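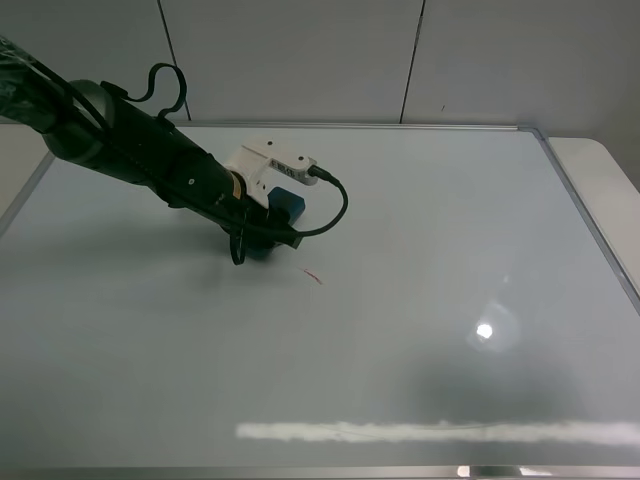 Parada de la celda de pizarra: el cable de la muñeca y lo que cambiamos

El 29 de octubre de 2024 la celda de pizarra de Trornberg se detuvo a mitad de una tanda de pruebas por pérdida de comunicación con el módulo de muñeca. No hubo heridos ni daños en el brazo. La celda estuvo fuera de servicio 19 horas y volvió a funcionar con una limitación de velocidad que sigue vigente.

La tanda formaba parte del proyecto Odus, que usa el brazo sobre una pizarra blanca tumbada, con trazos cortos de rotulador como referencia y piezas pequeñas para coger y soltar. El programa preveía 100 ciclos. El controlador cortó el movimiento cuando el brazo bajaba hacia la superficie y dejó la muñeca a poca altura, con la pinza cerrada.

Kha Sầm, que estaba de turno, pulsó la parada de emergencia antes de acercarse. Después intentó rearmar desde la consola y el sistema aceptó la orden, pero el error reapareció en cuanto la muñeca empezó a girar. Lo repitió una vez más con el mismo resultado y dejó la celda bloqueada y etiquetada. Fue lo correcto. El procedimiento permite dos rearmes seguidos y no más.

La revisión encontró el conector del soporte blanco mal asentado. El cable sale del lateral del soporte, hace una curva amplia y vuelve hacia la muñeca. Cuando la herramienta gira hasta el límite que usa Odus, esa curva se queda corta y tira del conector. En las tareas anteriores el giro era menor y el problema no se había manifestado, o se había manifestado como cortes muy breves que el registro guardaba como avisos. Hemos repasado los registros desde enero y hay 3 avisos de ese tipo que se cerraron sin inspección. 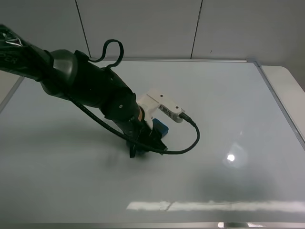 El segundo punto es la pieza sujeta. Al perder la comunicación, la pinza mantiene la última fuerza ordenada mientras tenga alimentación, de modo que la pieza no cae. En cambio, si alguien corta la alimentación general para desconectar el cable, la pinza puede aflojar. Con la muñeca cerca de la mesa el riesgo es pequeño, pero con piezas más pesadas o el brazo en alto no lo sería. La hoja de intervención no decía nada al respecto y ya se ha corregido.

Se ha sustituido el cable por uno más largo de Ollex y se ha añadido una fijación junto al conector para que el tirón no llegue a la clavija. También se ha reducido el giro máximo de la muñeca en el programa. La velocidad queda limitada en toda la celda hasta que Thân entregue el informe sobre el conector retirado, que tiene los contactos marcados. No tenemos fecha para ese informe.

Mientras tanto, quien trabaje en la celda debe hacer lo siguiente:

Antes de arrancar, llevar la muñeca a sus dos extremos de giro a velocidad lenta y mirar que el cable no quede tenso.

Si aparece un aviso de comunicación, aunque se borre solo, parar al terminar el ciclo y anotarlo en el cuaderno de la celda.

Con una pieza en la pinza, retirarla o apoyarla antes de cortar la alimentación.

No meter la mano entre la pinza y la pizarra para limpiar trazos si la parada de emergencia no está pulsada.

Las pruebas de Odus se reanudan desde el primer ciclo, y los datos de la tanda interrumpida no se usarán. Las dudas sobre la hoja de intervención nueva se pueden consultar con Kha Sầm. La copia plastificada que había en la puerta es la versión antigua y hay que tirarla.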